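Waste and Litter in Shared Study Spaces: A Survey of Student Habits at Varkura Hall
Project report submitted by Irfan Talpur and Noreen Usmani
Supervisor: Dr. Takács

1. Background

Varkura Hall was built in 1817 as a grain exchange and now serves as the main study building for students of the Estia campus. The upper floors hold shared tables that may be used without booking. Food and drink are allowed at all of them. Complaints about litter have been recorded by the building office for several years, and the cleaning contract with Wavedel was extended last year to include a second evening round.

The purpose of this project was to find out what students leave behind, when they leave it, and what they believe the rules to be. The project did not examine litter outdoors or in the cafeteria, where separate staff are employed.

2. Method

A paper questionnaire was handed out at both entrances during March. Roughly 700 students returned a completed form. The form contained eight questions on eating habits, use of recycling bins, and knowledge of the building rules. Answers were entered by one author and checked by the other.

In addition, the authors carried out walk-through visits in the morning and late evening. Items left on tables were noted by type: drink containers, food wrappers, paper, and other. Personal belongings were not recorded.
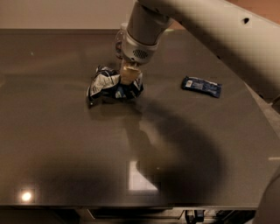
Figure 1. Crumpled snack wrapper on a tabletop.

3. Results

3.1 Types of litter

Food wrappers were the most common type of litter in the evening visits. Drink containers came second. Paper was seldom found, and most of it was scrap from notebooks. Morning visits produced very little of any type, as the tables are wiped before opening.

Respondents gave different reasons for leaving wrappers and bottles. Wrappers were described as small and easily forgotten. Bottles were often left on purpose – several students wrote that they had meant to return and finish the drink. A container with liquid in it also cannot be placed in the recycling bin under the current rules, and the nearest sink is on the ground floor. 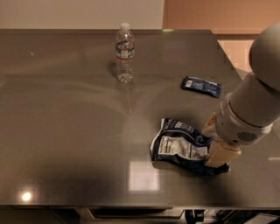

Figure 2. Plastic bottle with a little water near the bottom, and a small wrapper on the same table.

3.2 Knowledge of the rules

Most respondents knew that recycling bins were provided. Fewer could say which bin accepts plastic bottles with the cap on. The signs on the second floor still show the color scheme used before the present contract, and this was mentioned in many of the written comments. Saturday users were the least certain, as the information desk is closed on that day.
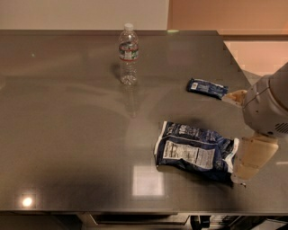 4. Recommendations

4.1 The signs on the second floor should be replaced with the current version.

4.2 A drain point for liquids should be placed beside the recycling bins on each upper floor. The building office has stated that a simple bucket with a strainer lid would meet the safety rules.

4.3 Small table bins should be tested for one term – preferably in the east reading room, where evening use is heaviest.

5. Limits of the study

The questionnaire was answered only by students who were willing to stop at the entrance, and persons in a hurry are likely to be underrepresented. The walk-through visits were made outside the examination period. Dr. Takács has advised that they be repeated in the final weeks of term, and the record sheets have been left with the building office for that purpose.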